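A Place for Every Cable: The Mesh Pouch and the Modern Tote

For many households and small workplaces, the open tote bag has become the default means of carrying everything that has no other home. Chargers, stationery, spare batteries, receipts and hand tools are dropped in at the start of the week and retrieved, with varying success, at the end of it. The bag is light, cheap and easily replaced. It offers, however, no internal order whatsoever, and it is this shortcoming that the zippered mesh pouch is intended to remedy.

Laimutė Tamošiūnaitė has advised on household and workshop storage for 18 years, and now leads the short courses in practical organisation held each October at the Wostside centre. Her courses begin with a single canvas bag, which participants are asked to empty completely before a single pouch is opened.

"People wish to buy the pouches first," she explains. "I ask them to look at what they carry. The pouches come afterwards, and there are usually fewer of them than expected."
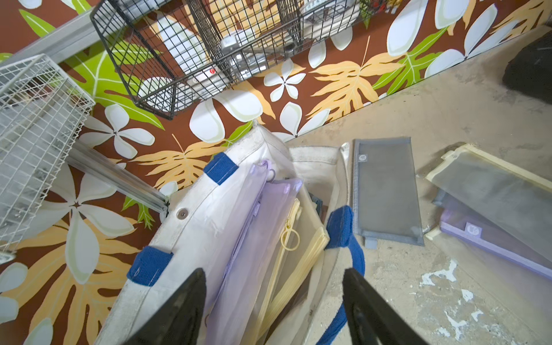

The principle behind the method is that each pouch should hold one kind of thing and should be recognisable without being opened. Colour performs most of this work. Participants are encouraged to assign a colour to each category and to keep to it: yellow for writing materials, purple for papers, grey for cables and adaptors. The choice of colour is of little consequence. What matters is that every person who uses the bag is aware of it, and a short list written on card and kept in the bag is recommended for the first few weeks.

Translucent mesh has a further advantage over solid fabric in that the contents remain partly visible. It is also forgiving of irregular shapes, and it folds flat when empty. Its principal weakness is the zip. Tamošiūnaitė advises buyers to open and close a pouch several times before purchase, and to prefer a large pull — a ring or a long tab — which can be found by touch at the bottom of a deep bag.

Among the suppliers consulted for this article, Stetex offers pouches in three sizes, of which the middle is the most widely used on the course. Marciniak produces a heavier version with a bound edge, better suited to metal tools. Pamis sells its pouches in mixed sets of 10, an economical arrangement for schools and offices, although a single household will seldom need so many.
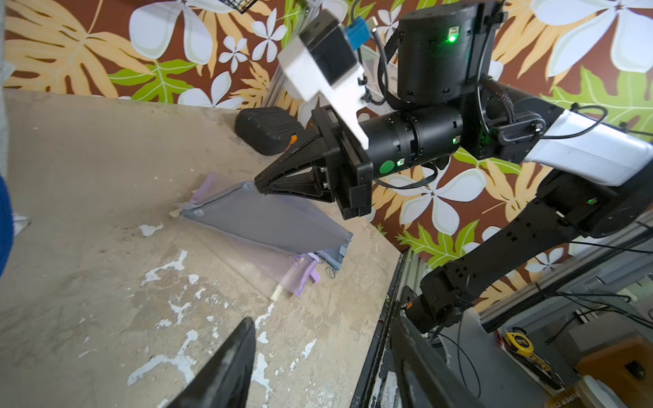
The order in which a bag is filled deserves equal attention. Flat pouches should be placed upright against the longer side, in the manner of files in a drawer, with the tallest at the back. Heavier items are kept low and central so that the bag will stand unaided when set down. Anything rigid, such as a hard case for instruments or a measuring device, is better carried separately, as its corners will in time wear through both mesh and canvas.

Maintenance is modest. Most mesh pouches may be washed by hand in cool water and hung to dry with the zip open. Canvas is more demanding, and marks along the rim and base are best treated with a soft brush and mild soap before they become established. Handles and strap tabs should be checked at the stitching, where a bag in daily use is most likely to fail.

Tamošiūnaitė recommends that the whole bag be emptied and repacked every 14 days. The exercise takes a few minutes, and it prevents the slow accumulation of objects which belong to none of the chosen categories.
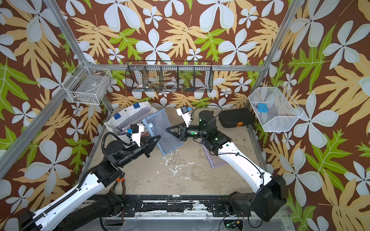 Should small loose items be given a pouch of their own?

In most cases they are better kept in a fixed place, such as a divided wire basket on the wall, and added to the bag only when required. Where they must travel, the smallest pouch available should be used, and it should be placed at the top.

Places on the October course are allocated in order of application, and participants are asked to bring one bag, packed as they would ordinarily carry it.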